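Putting the winter knits away without wrecking them

I do this every May, usually at night with the radio on, and every May I find at least one hat I forgot we owned. If you've ever pulled a favorite beanie out of a bag in the fall and found it squashed flat with a sad little pom-pom, you know why I got picky about this!

First, wash everything before it goes away, even the stuff that looks clean. Skin oil is what moths go for. I use cool water and a small squirt of baby shampoo, push the knits up and down a few times (no wringing, no twisting) and roll them in a towel. Then they dry flat on a rack overnight. Striped things I wash on their own the first time, after a red scarf taught me a lesson in Zovville that I won't go into.

Pom-poms need their own treatment. Shake them hard when they're damp, shake them again when they're dry, and tease out the matted bits with your fingers or a wide comb. If one is really flat, hold it in the steam from a kettle for a few seconds (keep your fingers back) and fluff it up. Some of mine are on snaps, and those come off and go in a jar.

For storage I like shallow boxes. Mine are from Jenano, 4 of them, and they slide under the bed. Heavy things on the bottom, hats and fuzzy socks on top, and anything with a tuft goes in last so nothing presses on it. Ribbed edges stay stretchier if you fold them along the ribs and leave them alone. I never hang knits, not even for a week.
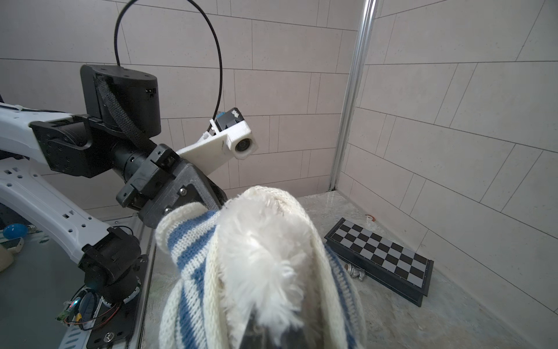 Catinca Mihăilă
I put the pom-poms inside the hats, sort of tucked in like an egg, and they come out fine in October. Do you bother with cedar? Mine lost its smell after one summer.

Silviu Preda
Sand the cedar lightly, Catinca, it comes right back. I use 400 grit.

Catinca Mihăilă
Trying that tonight, thanks!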